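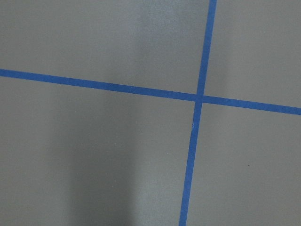 4 min read

Review: the Kuledness bench kit, with the Ikine wrist camera, after a term of use
By Milagros Catacutan
June
50 shares | 10 comments

Writing this between two meetings so forgive the state of it. Three people have emailed to ask whether we'd buy the Kuledness kit again and I keep typing the same reply. Short version: yes, with a different budget line for nearly everything that isn't the arm.

What we got. One small arm, two-finger gripper, the Ikine camera that bolts on at the wrist, a gray work surface, cables, power supply, a license for the planning software. Came in 4 boxes. Box with the camera bracket turned up a week after the rest, so allow for that if you have a launch date somebody has promised upstairs.

The surface. Matte gray, fine grain, and I like it more than I expected to. Bright blue masking tape shows up hard against it, even where the light goes soft and shadowy. We mark a cross in tape and use it as the visual reference for the camera. The kit has a printed target for this. We lost patience with the printed target on day one, it curls. Tape is cheap and stays flat. Doesn't have to be square either. Ours leans both ways and the software doesn't care, it wants the crossing point and two clean edges. Budget for good tape though. Thin stuff from the supply closet gave us wavy edges and had to come up again.

Light is the thing I'd plan for first. Matte isn't the same as no reflection. From close up the camera still picks up pale patches and wide soft shadows, and if your bench sits under a ceiling fixture you will be chasing those. We had nothing in the budget for lighting. Nothing! Ended up taking it out of the travel money. Put in a line for a diffused lamp on a stand, and a second one if you have windows. Also a pack of lint-free wipes, specks show.

The arm. Good. Quiet enough to take a call next to. Repeats well, at least for what we do, which is sorting small plastic housings for Stindton before they go on to assembly. Teaching a new position takes a couple of minutes once you know the menus. The menus are bad. Friederike Nolte on our side wrote a one-page cheat sheet and taped it to the controller and that page is worth more than teh manual.

Gripper. Fine for hard parts with flat sides. For anything soft or shiny, get the padded fingers. They're sold separately, and they're not on the main price list, you have to ask. I'd ask before you sign, while the sales person still wants something from you.

Camera. Sharp close up, less good past arm's length. Small enough that it hardly ever gets in the way. The bracket screws work loose. Put thread lock on them and write the date on the bracket. Every time the bracket shifts you redo the calibration over the cross, and if it shifts overnight and you don't catch it you spend Tuesday morning wondering why every pick is off to one side. Check it first thing, before coffee.

We looked at the Munteanu setup too. Better software by a long way. Fixed overhead camera, no wrist option when we asked, and we needed the close view. If you're only doing big parts on a flat tray I'd go and see theirs before deciding.

Money. I won't print our full quote, they've asked people not to and prices move. What I can say is we kept back $1,000 for extras and it was gone before the first proper run. Went on, in no order:

padded fingers
spare camera cable (buy it, the one that comes with it is too short if you route it along the arm)
lamp and stand
tape, wipes, thread lock
a heavier table, the old one wobbled whenever the arm stopped fast

Double that figure if you're starting from a bare room. The software license renews yearly too and it's on a seperate invoice, ours landed in the wrong inbox.

Staff time is the other one. The brochure has a person up and running in an afternoon. Took us 10 working days to where I'd leave it running while I ate lunch. Some of that was the late bracket, most of it was lighting and learning. Put those days in the plan with a name against them or they come out of somebody's evenings.

Support. Email only unless you pay. Replies were polite and knew what they were talking about, usually next day. Never got a call back on the license question.

Would I buy it again, yes. Same arm, same camera, same gray surface, padded fingers from the start, lamp on order before the boxes arrive. I'd skip the extended warranty, read the exclusions and you'll see why.

If you want Friederike's cheat sheet, email me and I'll send it over. Have to run, next meeting's started.

10 comments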